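Midar Grimament Booth Monitor
Active three-way loudspeaker for DJ booths and small stages

Supplied by Vidal Sound Equipment, Lesodberg

Overview

The Grimament is a powered loudspeaker designed for use beside or behind the performer in a club booth. It allows a DJ to hear the outgoing and incoming tracks clearly at close range while the main system is playing to the floor. It may be bought singly or as a matched pair. Matched pairs are tested together before despatch and carry consecutive serial numbers.

The model replaces the earlier Midar booth wedge, which is no longer made. Customers who own the earlier model may continue to obtain spare drivers and grilles from our parts counter for as long as stocks remain.

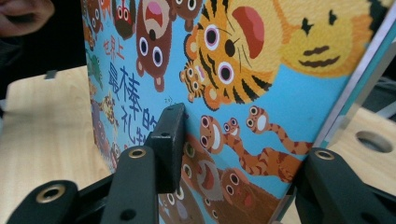
Picture book with a cartoon tiger on the cover

Sound

Each cabinet contains a bass driver, a midrange driver and a soft dome tweeter. The upper crossover point is set at 4000 Hz. The amplifier delivers 200 watts of continuous power to the bass driver, with separate amplifier channels for the midrange driver and tweeter. A limiter protects all three drivers and cannot be switched off by the user.

The bass response has been kept deliberately short. In most club booths the low frequencies from the main system are already strong, and a monitor that adds to them makes it difficult to judge the kick drum when two records are being mixed. A rear panel switch marked Booth reduces the bass further for use against a wall or in a corner. In the Open position the cabinet may be used on its own for rehearsal, private parties and small outdoor stages under cover.

Controls and connections

The rear panel carries two balanced inputs on combined sockets, a balanced link output, the Booth/Open switch, an input level control and a treble trim. The level control has a firm centre position so that both cabinets in a pair can be matched in poor light. The mains connector is of the locking type and a suitable lead is supplied with each cabinet.

A remote level control is available separately. It is fitted to the booth surface and connects to the left-hand cabinet of a pair. The right-hand cabinet then follows it through the link lead. The remote control must not be used with the earlier Midar wedge.

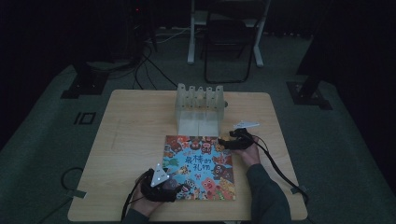 Children's picture book and clear rack on a square table

Cabinet and mounting

The cabinet is made of birch plywood with a textured black paint finish. It stands 888 mm high and 404 mm wide. A steel grille covers the whole of the front and is held by six screws. Recessed handles are provided on both sides.

Threaded points on the top and sides accept the Midar wall bracket and the Midar yoke. Other makes of bracket should not be fitted. Where a cabinet is to be hung above a booth, the work must be carried out by a competent installer and a secondary safety bond must be attached. The cabinet may also be placed on a stand or directly on a firm, level surface. Rubber feet are included and should be fitted before first use on any surface shared with turntables.

Placing the monitors

We recommend that a pair be placed at the height of the performer's head and turned inwards, at equal distance from the mixer. Where the booth has room for a single cabinet only, it should be placed on the side opposite the ear usually covered by the headphones. Many resident DJs ask for a fixed position and a marked level, and we would advise venues to agree this with them before the brackets are fitted.

Turntables should not share a shelf with the cabinets. If feedback is heard when a record is cued, select the Booth position first and then lower the level. Further advice on placing is given in the printed handbook. 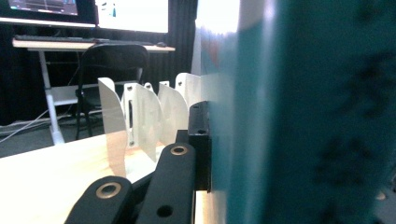 Venues with an installed sound limiter should connect the monitors after the booth output of the mixer, so that the performer retains control of the booth level. The terms of the venue's licence will apply to the booth as they do to the dance floor, and the licence holder should confirm the permitted levels before the system is put into service. Ear protection is recommended for all staff who work behind the booth for a full night.

Supplied with each cabinet

Locking mains lead
Link lead
Set of four rubber feet
Printed handbook
Test certificate (matched pairs only)

Guarantee and repairs

The Grimament is guaranteed for three years against faults in materials and workmanship. The guarantee does not cover drivers damaged by liquids, or cabinets that have been opened by persons other than an approved repairer. Repairs are carried out at our Lesodberg workshop, which closes for stocktaking in July. Cabinets sent for repair should be packed in the original carton where possible.

Demonstration and orders

A pair is installed in the Lesodberg demonstration room and may be heard by appointment. Customers are welcome to bring their own mixer, records or USB drive. Trade accounts, hire firms and venues requiring more than one pair should address their enquiries to Ludivine Picard, Installations Desk.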